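Week 7 handout: viewpoint, occlusion and re-planning

Reading before the lab: chapter 4 of the course notes, and the Zasitz planner manual up to the end of the section on goal sampling. Bring a laptop with the simulator already built. The build takes a while on the older lab machines, so don't leave it until you sit down.

1. What the robot knows

Last week the planner was given the pose of every object straight from the simulator state. This week that is switched off. Your code gets rendered colour and depth from the onboard cameras, plus joint positions, and has to keep its own estimate of where things are. The estimate lives in a package called Druvska. It stores one entry per object: a label, a pose, a covariance and the step at which the object was last observed.

The task is the same one as in week 6. The robot starts on the floor side of the room, drives to a table or counter, picks up a named object and carries it to a second surface. A partition stands part way into the room and blocks the direct line between some start poses and their goals.

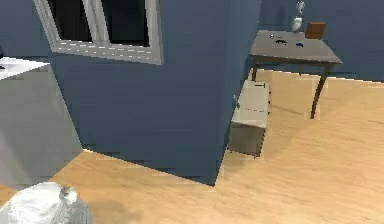 The base planner works on a 2D occupancy grid built from depth. Anything on the floor taller than the threshold goes in as an obstacle, and each obstacle is inflated by the base radius plus a margin. Set the margin too large and gaps beside the furniture close up, and the planner reports no path. Set it too small and the base will clip a corner on a turn. Start with the default margin and change it only after you have looked at the grid in the viewer.

Cells that no ray has reached are marked unknown. They are not free. A common mistake in past assignments was to initialise the grid to free space, which gives short, tidy paths straight through things the robot hadn't seen yet.

2. Approach poses

For each target, sample 20 base poses on a ring and throw out those in occupied or unknown cells. Score the rest on path length and on whether the arm can reach the target without joint limits. Keep the best 2. If the first fails in execution, go to the second before resampling.

3. The arm in its own view

Once the arm is over a work surface it hides part of what the camera needs to see. Two separate problems come out of this.

The first is false obstacles. Depth points on the arm's own links must be removed before they reach the occupancy map. The filter projects the link meshes into the depth image using the current joint positions and drops any pixel that falls inside the padded outline. 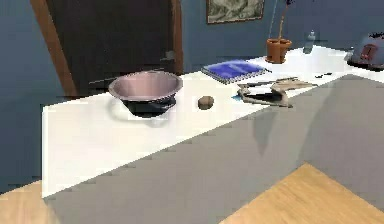 The second is false deletion. Druvska removes an entry when its expected location has been observed and nothing is found. If your visibility test ignores the arm, an object behind it gets deleted even though the camera never had a line of sight to it. Run the visibility test against the same mask the filter produces. A hidden object keeps its pose, and its covariance grows slowly with each step until it is seen again.

Padding matters here as well. Joint readings and images are not stamped at the same instant, so a fast arm leaves a rim of unfiltered points on its trailing side. Use the nearest joint reading in time, then widen the padding if points remain.

4. When to re-plan

Re-plan if the target pose moves by more than the grasp tolerance, if a new obstacle crosses the remaining path, or if the target's covariance passes the limit in the config file. Don't re-plan on every frame. The arm will hesitate and may never commit to a grasp.

5. Lab exercise

Use seed 1115 in the Druvivbridge environment. Run it with the arm filter off, then on, and save both logs. Submit a page comparing the two, with the step number of every deletion. Question 13 in the Liyanage problem set covers the visibility test on paper and is worth doing first.

Logs go in the shared folder under your group number. Marks are for the analysis; a failed grasp costs nothing if you can show from the log where it went wrong.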